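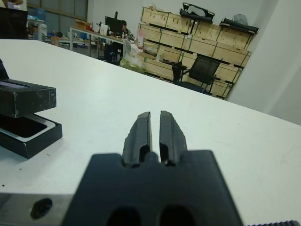 The Planner Waits Its Turn

At Vemitz the arm spends most of the morning doing nothing, and Cosmin Grecu is fine with that. He's at his desk, three terminals open, scrolling a log. Coffee going cold. The gripper points straight ahead over a white table and stays put.

"It's asking permission," he says. "Give it a second."

What it's asking is whether the grasp it picked is one it can get out of again. That's the whole pitch of Mistidow, the planning layer Grecu and Chelsea Hartley have been writing for two years. Most planners work out how to reach a thing. Mistidow works out how to leave first, then plans the reach backward from there. If there's no clean exit it throws the grasp away and tries another.

Sounds slow. It was. The first version took 738 milliseconds to reject a bad grasp, and it rejected a lot of them. Hartley rewrote the collision check over one bad winter and got it down to 188. Same hardware, same camera at the wrist.

The wrist camera is the sore point. It sees the fingers all the time, big and black and right in the middle of everything, and black things on the table are what it gets wrong. Early on the perception code kept deciding that the fingers were part of the object. So now there's a mask, redrawn every cycle from the joint readings, and whatever is under the mask gets treated as unknown. Not empty. Unknown. Hartley is firm on this, she says the word twice.

Clutter in the background is its own fight. Chairs, desks, bags, people. The old depth filter cut everything past the table edge at a fixed distance, which worked until the arm tilted and the cutoff went with it. The new one fits the table plane first and cuts from there. Took six tries. Grecu still has the branch names and would rather not read them out.

Howard Marsden runs tooling and he's the least romantic about any of it. His replay viewer lets you drag through a failed run with the camera view, the plan and the joint torques all lined up on one clock. Before that, people were matching timestamps by hand in a spreadsheet. The viewer has 590 saved failures in it as of June. Marsden thinks thats the most valuable thing in the building.

Joanne Penrose, who tests for Ivusum, the first outside customer, isn't sold yet. She likes the viewer. She wants the planner to say why it refused a grasp, in words a line operator can use, and at the moment it prints an error code and a float. "I can't hand somebody a float," she says.

Hartley has a draft of the messages. They're arguing about the wordng.

Back at the log, a line comes up green and Grecu stops scrolling.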